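About Cikari

We are a small company with one job, and we have been doing it long enough to have opinions about it. Cikari helps workshops, packing rooms, colleges and family-run makers plan for their first robots, work out what the whole thing will cost, and buy the right equipment in the right order. We don't build robots and we don't sell them, and nobody pays us a commission when you choose one maker over another. Our customers pay us for our time, and we send them a bill they can read.

We began in the back half of a joinery unit on the edge of Pindircombe, with two desks, a kettle and a very long extension lead. The joiners have since moved to bigger premises and we have spread ourselves into the space they left (you can still smell sawdust on a warm day, and we rather like it). If you come to see us, and we do hope you will, turn in by the old weighbridge and go right to the end. There is parking for visitors beside the green doors, and there are usually biscuits.

How we came to do this

Most of us used to sit on the other side of the table. We were production managers, buyers and maintenance people, and between us we had signed off a good many machines that looked splendid on the quote and then spent their first year waiting for something. Sometimes it was a compressor. Sometimes it was a fixture that had been left off the order, or a doorway that was a hand's width too narrow, or simply somebody with a free afternoon to learn how to run the thing. The robot itself was hardly ever the trouble.

So we started writing down everything that had been forgotten, first for ourselves and then for friends in other firms who rang up to ask. That list grew into what we now call the Stolwood planner, after the lane our first customer was on. It has 39 lines. Some of them are large, like the arm and its controller, and some are very small, like spare finger pads, cable ties and a decent label maker, but every line has a box for a price, a box for a date and a box for the name of the person who is going to look after it. We have added to it and pruned it over the years, and we go through it again each September, when many of our customers are putting together their budgets for the year ahead.

What we do for you

We nearly always start by coming to look. We spend a day with the people who do the job at present, and we ask them what is fiddly, what is dull, what makes their wrists ache and what they would miss if it went. You'd be surprised how often the task the managing director wants to hand over is one the team quite enjoys, while the one they would gladly give away tomorrow isn't on anyone's plan at all!

After that we write you a plan in ordinary words. It sets out what the task needs, what kinds of equipment might do it, what each would cost to buy and to keep going, and what we would do in your place. Now and then what we would do in your place is wait a year, and if so we say it on the first page. A first visit with a written plan costs £789, travel included, anywhere within a day's return drive of Pindircombe. Longer pieces of work are priced beforehand, and the price stays where we put it.

If you decide to go ahead, we can stay with you through the buying as well. We draft the questions for suppliers, read the replies side by side, come along to trials and help you agree what the machine must do before the last payment leaves your account.

Planning from the job outwards

We like to see a task done with real things in real grippers before anybody talks about money. A bottle, a bag of screws or a tray of seedlings will each ask for something quite different from the equipment, and a catalogue can only tell you so much. Two arms over one table will raise budget questions that a single arm never does: the reach each one needs, the fingers, the cables and where they run, the sockets, and the bench itself.

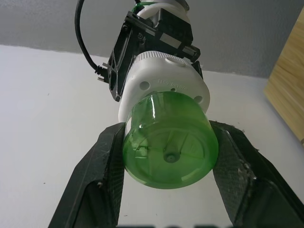 A green bottle held between textured black finger pads, and the two arms at the table. 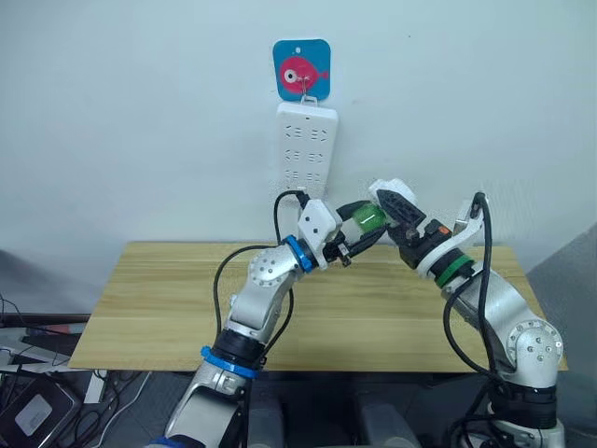 What tends to get left out of the budget

People often ask us for a rule of thumb, and we are a bit shy of giving one, as a bakery and a machine shop have so little in common. What we can share is the handful of lines that we find blank most often when a customer shows us a budget they have drawn up by themselves.

Fingers and pads. These touch everything and they wear. We ask customers to set aside £500 in the first year for spare pads and for trying out other shapes, and to keep one full set in a drawer near the machine.

Cables and power. Somebody has to decide where the sockets go, how the leads are held clear of a moving arm, and who will pay the electrician. It is dull, and it belongs in the first draft.

The table or stand. A bench that is perfectly good for a person may be too low, too narrow or too springy for an arm. Measure it, lean on it, and then price a better one just in case.

Learning time. We put in paid hours for at least two people, so that holidays and colds don't stop the work. For most of our smaller customers we pencil in £2,000 for the first round of training and practice, and we would sooner see the arm arrive a month later than see this line crossed out.

Putting it right. There will be a week, probably the third or fourth, when everything seems to go wrong together. Leave some money and some patience for that week. It does pass.

Looking after old kit. If the new equipment takes the place of something, the old machine has to be moved, stored, sold or scrapped, and all of those take time.

Who we work with

Our customers are mostly small, and plenty of them have never bought a machine that moves by itself. We have planned for a seed packer, two potteries, a firm that mends hearing aids, a school kitchen supplier and a teaching workshop that wanted its students to learn on the sort of equipment they would meet at work. Lemaire, who make fittings for bathrooms and boats, came to us for one morning's advice and have stayed for six years, and it was in their assembly room that we learnt to ask about lighting before we ask about anything else.

We also work with schools and colleges, at a lower rate. Their money tends to come in one lump with a closing date attached, and it is very easy to spend it all on the largest box in the catalogue. We help them keep enough back for repairs and for the second year, when the newness has worn off and the real teaching starts.

How we like to work

We keep our plans short enough to read over lunch. We bring the people who will use the equipment into the room when it is being chosen, and we'd ask you to let them off their other duties for it. We tell suppliers plainly who we are and who is paying us. We will happily look over a quote you already have, even if it came from someone you have bought from for years and are fond of, and if it is a good quote we will tell you so and you can get on and sign it.

We have made mistakes too, of course. We once planned a very handsome cell for a room whose floor turned out to slope, and we paid for the packing plates ourselves. There has been a spirit level in every one of our bags since.

Coming to see us

We hold an open morning at Pindircombe every other month, with time set aside for questions about grants, leasing and second-hand equipment. Bring your sums, however rough, and bring the object you would like picked up or put together if it will fit in a car. There's no charge and you don't have to become a customer afterwards. If the date doesn't suit, write to us through the contact form and one of us will ring you back, generally the same day unless we are out on a visit.

The office is open from half past eight until five. Please wear flat shoes if you would like to go into the workshop, and do shout if you can't find the bell, it is behind the drainpipe.

Page last updated 11/20/19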